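Orange polos, long tables and a lot of folding: Vaver opens sign-up for the Tirkport Folding Days

TIRKPORT, 2024-04-17 — Vaver, the clothing reuse group based in the old Srour building, is opening sign-up today for the Tirkport Folding Days, two days of hands-on folding, sorting and packing that will get 2,509 polo shirts ready for schools, sports clubs and summer programs across the area. Places are free, no experience is needed, and yes, we will teach you how to fold a polo so that the collar still looks good when it comes out of the box!

The shirts come from Jevwood, a maker of team and work clothing that changed its range last fall and had finished stock left over in sizes from child small to adult double extra large. Jevwood offered the whole lot to Vaver in October, and we said yes before we had worked out where to put it. The cartons have been stacked along the back hall ever since, and we are very happy to be opening them at last.

Most of the shirts are plain cotton polos in strong colors. There is green, there is a good deal of red, and there is orange, which has become the favorite of everybody who has spent time at the tables. It is a cheerful color and it is easy to spot across a playing field, and three of the clubs on our list have already asked for it by name.

Folding sounds like the small part of the job. We have come to think it is the part that matters most to the person at the other end. A shirt that has been stuffed into a bag looks like a handout, even when it is brand new. A shirt that has been laid out flat, smoothed and folded to an even size looks like something from a store, and a coach or a school office can hand it over with some pride. It also packs better. With our old way of doing things (everyone folding however their mother taught them) a standard carton held far fewer shirts than it does now. Using one shared fold, we fit 47 adult mediums in a carton and the lid closes without anyone sitting on it.

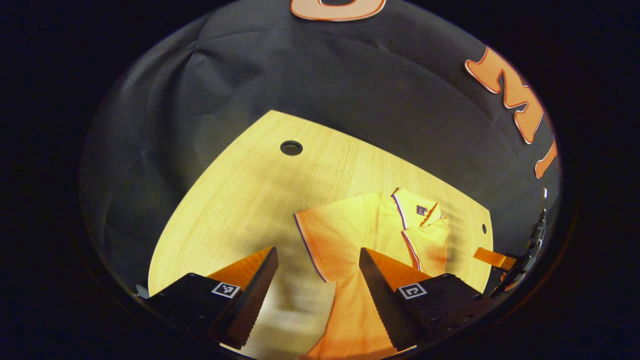
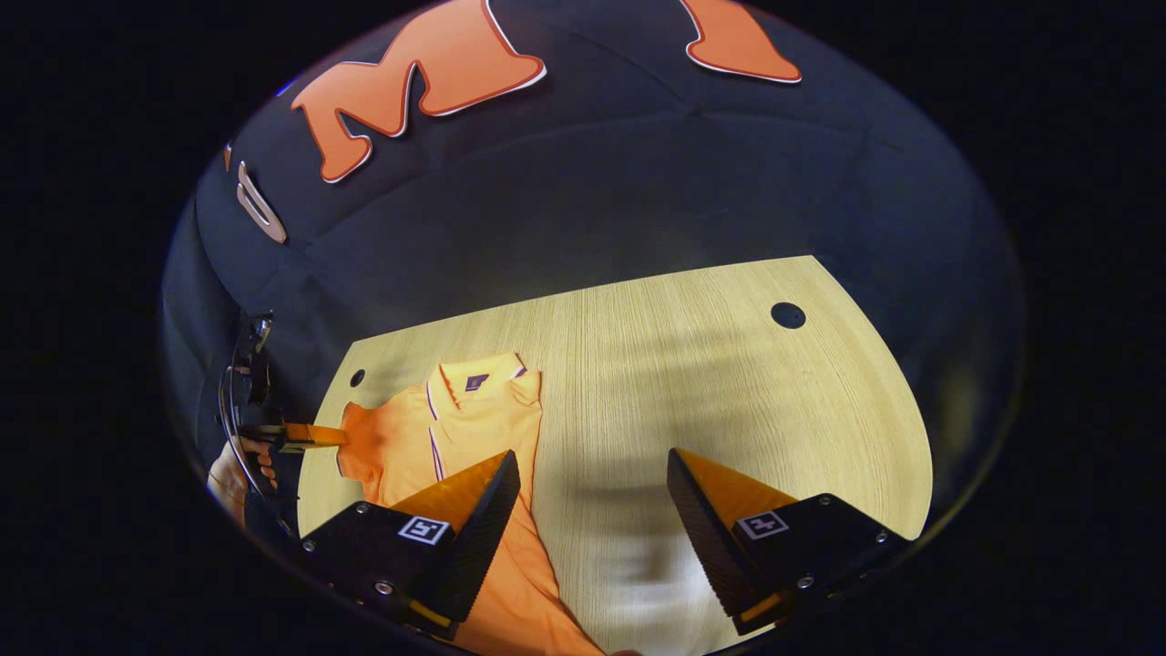

An orange polo on the pale wood tabletop, with the navy backdrop behind.

The fold itself takes a few minutes to learn and an afternoon to get quick at. Every shirt is checked first, on both sides, for pulled threads, missing buttons and marks from storage. Buttons get done up, all of them. The shirt goes face down, the collar is set straight, and each side comes in toward the middle with the sleeve turned back along the fold. Then the hem comes up in two turns and the whole thing is flipped so the collar and placket are on top. If the collar has a stripe, the stripe should show evenly left and right. People get surprisingly keen on that last detail, and we have seen a whole table stop to admire a good one.

There are a few ways to help, and you can switch between them during the day:

Checking. Going over each shirt and putting aside anything that needs a button or a stitch. Good light and a seat by the window.

Folding. The main event. Standing or sitting, at your own pace.

Sizing and stacking. Reading labels, making even piles, keeping the piles from falling over.

Packing. Filling cartons, writing the size and color on two sides, taping. Bring your best block capitals.

Mending. For anyone handy with a needle. Thread and spare buttons are supplied, though if you have a thimble you like, bring it.

The Folding Days run as two separate sessions with 28 places in each. You are welcome to come to one or both. Children can take part with an adult, and last year's smaller sock-pairing day suggests that they will be faster than the rest of us. Tables are set at two heights, there is step-free access from the parking lot side, and the hall has heating that works, which regular visitors will know is a recent improvement. Tea, coffee and soup are provided. Please wear something comfortable and leave hand cream until the end of the day, as it marks the fabric.

Once packed, the cartons go out in the order the requests came in. The first group is made up of schools that need plain polos for field days and end-of-year trips, followed by the clubs and then the summer programs. Each carton carries a short card with the size, the color, washing advice and a drawing of the fold, so that whoever opens it can put things back the same way. We would love it if a few more people in Tirkport ended up folding their own shirts like this at home — it really does free up half a drawer.

Groups that would like to request shirts can still do so. There is no fee and the form is one page long. We ask for the number of people, the sizes needed and a first and second choice of color. We will do our best on color, but please don't promise anyone orange until you have heard back from us! Requests for fewer than ten shirts are fine, and so are requests for a single odd size to complete a set you already have.

Shirts that don't pass the check won't be wasted. Those with small faults will be mended and offered on the open rail in the Srour building, where anyone can take what they need during normal hours. Those with bigger faults will be cut up for our patchwork and rag rug classes, which have been short of bright fabric all winter. The buttons will be saved too, and sorted by size into jars, a job we are keeping for a rainy afternoon.

Vaver would like to thank Jevwood for the shirts and for delivering them in sound, clearly labeled cartons, which saved us days of sorting. Thanks also to everyone who came to the practice sessions, tried different folds, argued happily over sleeves and settled on the one we now use.

About Vaver

Vaver collects surplus and outgrown clothing in Tirkport and passes it on to people who will wear it. We run an open rail, a mending table and a regular program of classes from the Srour building, and our work is paid for by small grants and local donations.

Sign-up sheets for the Folding Days and request forms for groups are available at the front desk. Editors and reporters are welcome to visit during either session, and will almost certainly be handed a shirt to fold.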